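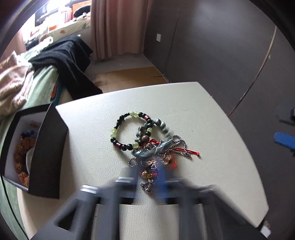 *Ordenar el joyero, parada dos del recorrido. A la izquierda, la caja negra abierta.*

# Una mañana en Jusia, o por qué sigo doblando yo mis calcetines

2023-09-01

Fui a la jornada de puertas abiertas de Jusia con una pregunta doméstica y bastante egoísta: cuánto me falta para dejar de recoger la casa. Llevo años leyendo que poco. También llevo años recogiendo la casa.

El sitio está en Tinon, al final de la línea de autobús, pasada la rotonda de los viveros. El autobús te deja en la acera equivocada y hay que cruzar cuatro carriles sin paso de peatones para visitar el futuro del hogar. En la puerta dan una acreditación con pinza (a mí me tocó la 603, aunque los visitantes inscritos éramos 300, y en recepción no supieron explicarme de dónde salían los otros) y un plano con siete paradas. Vi bien cuatro. Las demás las vi por encima de hombros ajenos.

## Parada uno: las cajas

Empiezan por lo que funciona, que me parece una decisión comercial muy sensata. Palletti es una empresa de paletizado que ha traído un brazo grande, amarillo, metido en su jaula, y el brazo coge cajas de cartón de una cinta y las apila. Las apila de maravilla. Cuatro filas, giro, cuatro filas, giro. Un niño delante de mí preguntó si también podía desapilarlas y el técnico dijo que eso era otra aplicación. El niño se quedó pensando y yo también.

Quien tenga un almacén y cajas iguales puede dejar de leer aquí. La respuesta es que sí, que ya se puede, y desde hace mucho. En mi casa no hay dos cajas iguales ni sitio para la jaula.

## Parada dos: el joyero

De la nave se pasa a un dormitorio. El cambio es brusco: vienes del ruido de la cinta y de pronto hay una cama con una sábana verde claro, una manta, libros junto a la ventana y la sensación de haber entrado sin llamar.

La tarea es la de la foto. Sobre una mesa blanca hay un revoltijo de bisutería y se trata de guardarlo en su caja. Una pulsera de cuentas, otra sarta gris encima, un colgante tallado entre verde y gris, una cadena plateada de bolitas, un cordón rojo que acaba en hilos sueltos. Cualquiera que haya tenido un cajón sabe lo que pasa con estas cosas: las dejas por separado y al cabo de un mes están casadas.

La pinza se lleva en la mano. Tiene dos dedos, y la persona que la sujeta se obliga a hacerlo todo con ellos, sin la ayuda de los ocho que le sobran. La idea, según Anas Saliba, que enseñaba esta parada, es reunir muchas repeticiones hechas por gente para que luego un brazo aprenda de ellas. Le pregunté cuántas son muchas.

– Más de las que nos apetece – me dijo.

Nos dejaron probar, y ahí se me fue media mañana y casi toda la soberbia. Agarrar una pulsera con dos dedos angulosos es fácil. Agarrar solo la pulsera ya es otro deporte. Tiré de la sarta gris y vino la cadena, y detrás de la cadena el cordón rojo, y lo que levanté por fin tenía más de red de pesca que de joyero. Saliba me recomendó soltar, empujar un poco el montón con la punta y volver a entrar por otro lado. O sea, lo que hace mi tía con el rosario y los pendientes, pero dicho con vocabulario de ingeniería.

Me interesó más de lo que esperaba. El robot de las cajas sabe dónde está la caja porque la caja siempre está donde debe. Con un montón así hay que decidir primero qué es una cosa y qué son dos. ¿El dije de plata con forma de zapato cuelga de algo o está suelto? Mirando no se sabe. Se sabe al tirar, y para entonces ya has tirado. Una mano lo nota enseguida, por el peso y por ese roce raro de cuando algo viene acompañado. Los dos dedos de la pinza, en mi versión al menos, no notaban nada. Yo lo notaba en la muñeca, tarde.

Pregunté si el brazo, cuando le toque, podrá hacerlo solo. Saliba contestó que las piezas sueltas y gordas, razonablemente bien; lo enredado, depende del día. Luego añadió que lo que depende del día suele depender de la luz. Había una ventana estupenda en la habitación y la miró con cierto rencor.

## Parada tres: Jireš y las toallas

Jireš es el robot con nombre, y por tanto el que tenía cola. Son dos brazos sobre una base con ruedas, en un cuarto aparte, y dobla toallas. Lo presentaba Tolera Birhane con una franqueza que agradecí, porque antes de encenderlo nos avisó de que nos sentáramos.

La primera toalla le llevó más de lo que yo tardo en tender una lavadora. La extendió, la alisó, la volvió a alisar, pareció tener una duda de fondo y la dobló por la mitad. Aplauso. La segunda la dobló por una esquina y la dejó en el montón con toda la dignidad del mundo. Aplauso también, más corto. A la tercera le enganchó la etiqueta y Birhane pulsó el botón rojo sin dejar de hablar, con el gesto de quien aparta a un gato de la encimera.

Una señora preguntó por las sábanas bajeras, las de goma. Birhane se rió y dijo que cuando resuelvan eso lo celebrarán con una cena. La señora dijo que ella tampoco las tenía resueltas. Fue el momento de mayor entendimiento entre la ciencia y el público de toda la visita.

Me apunté lo siguiente, que vale para casi todo lo que vi: las toallas eran todas del mismo tamaño y del mismo color, venían secas, limpias y en una cesta a la altura correcta. Alguien las había lavado, secado, separado y traído. A ese alguien, en mi casa, le queda poquísimo trabajo cuando llega al doblado.

## Parada cuatro: el taller

En el taller tienen un puesto de clasificación de tornillos y arandelas que lleva funcionando desde abril. Coge piezas de una bandeja y las reparte en cubetas. No es espectacular y por eso había sitio en primera fila. Falla de vez en cuando con las arandelas apiladas, que para la cámara son una sola arandela gorda, y entonces las aparta en una cubeta de dudas que alguien revisa al final del turno. Me pareció lo más sensato del día. Si mañana me venden un robot con cubeta de dudas, firmo. La mía iba a estar llena, pero sabría dónde mirar.

El encargado del puesto me contó que los operarios al principio lo miraban mal y que ahora le piden que clasifique también las bridas. Todavía no puede: las bridas se enganchan entre sí. Volví a acordarme del cordón rojo.

## Cosas prácticas, por si alguien va

- El recorrido completo son dos horas si no te paras a probar nada. Párate en el joyero.
- En la nave hace fresco y en el cuarto de Jireš, con la cola dentro, todo lo contrario.
- El café es de máquina y la máquina no da cambio. De todo lo automático de la jornada, lo menos fiable.
- Para volver, el autobús sale de la acera de enfrente. Cruzad en grupo.

## Lo que me traje

Una libreta con el logotipo, un folleto de Palletti que no sé para qué cogí y una respuesta incompleta. Las cajas, sí. Los tornillos, casi. Las toallas, con paciencia y alguien al lado del botón. El joyero, a dos dedos y con una persona detrás, empieza a tener forma de tarea, y no lo habría dicho antes de intentarlo yo y hacer el ridículo delante de una familia entera de Tinon.

Esa noche abrí el cajón del baño, donde vive un collar anudado a un cargador desde la mudanza. Tardé un rato en separarlos, con los diez dedos y una horquilla. El cargador era de un teléfono que ya no tengo.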